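Ravcombe School Dance and Flag Results
Data card, version 5

Summary

The files in this folder hold the scores of school dance teams and flag teams at the Drirnunthorpe county meeting. There are 488 rows in the main table. One row is one routine, shown by one team in front of the judges. The table was typed from the paper score sheets by Vittoria Farina and checked by Valdir Andrade.

Files

scores.csv – the main table
teams.csv – the name of each team, its school and its category
rules.txt – the scoring rules as they were printed for the teams
changes.txt – what was corrected, and in which version

Columns in scores.csv

team_id: the same number as in teams.csv. A team keeps its number even if the school changes its name.
category: pom, jazz, kick, flag or mixed. Before the rules were changed in May, mixed teams were entered under jazz, and we have left them so.
raw_total: the sum of the judges' marks, with a maximum of 300.
penalty: points taken away for a late start, a dropped flag or a routine that is too long. It is written as a positive number, so you must subtract it yourself.
final: raw_total minus penalty, as it was read out in the hall.

An empty cell means that the sheet was not readable. A zero is a real zero. Please do not mix these two, as it happened in version 4 and the averages for flag teams became much too low.
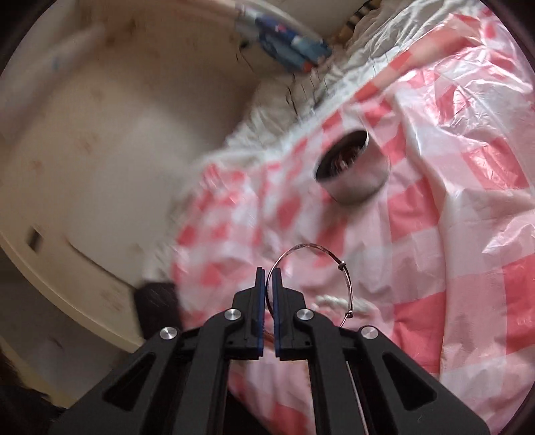
Kirsten Gunnlaugsson: I would still like to see the marks of each judge and not only the sum. Our flag team lost its place by one point, and from the total we can not learn if it was the handling or the timing.

The marks of each judge exist on paper, but the judges were told that only totals would be published. We will ask them again before the next meeting. If they agree, the marks will go in a separate file and the main table will stay as it is.

Known problems

Two schools sent a junior and a senior team under one name. We separated them with the help of the programme, but the coach should be asked before anybody uses these rows for a ranking.
The dropped flag rule was not used in the same way in the morning and in the afternoon. The penalties are copied as they were given.
Names of pupils are not included – please do not add them in your own copies if you share these further.

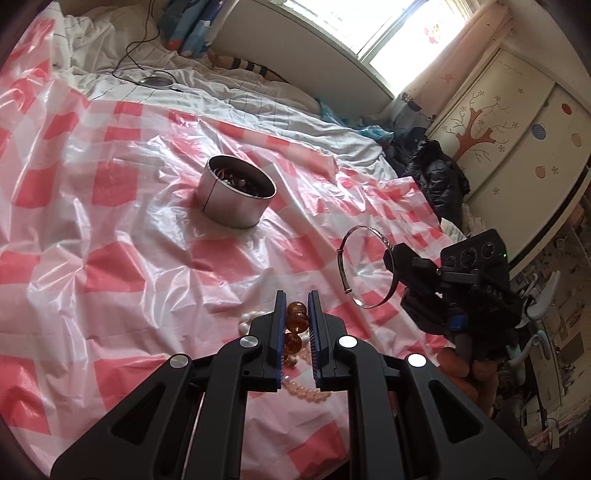
Ravcombe School, Dance and Flag Club – Results Group

How to use the files

The tables open in any spreadsheet program. The separator is a comma and the decimal sign is a point. If your program shows everything in one column, choose the comma by hand when you import.

You may use the scores for school work, club pages and local newspapers. Please name the club and the version. For other uses write first to Elisa Ferraro at the club.

Corrections

Send the team_id, the column and the value that you think is right, together with a copy of the score sheet if you have it. Yolandi Sibiya collects the corrections and puts them in the next version.

Last change: 10/10/2024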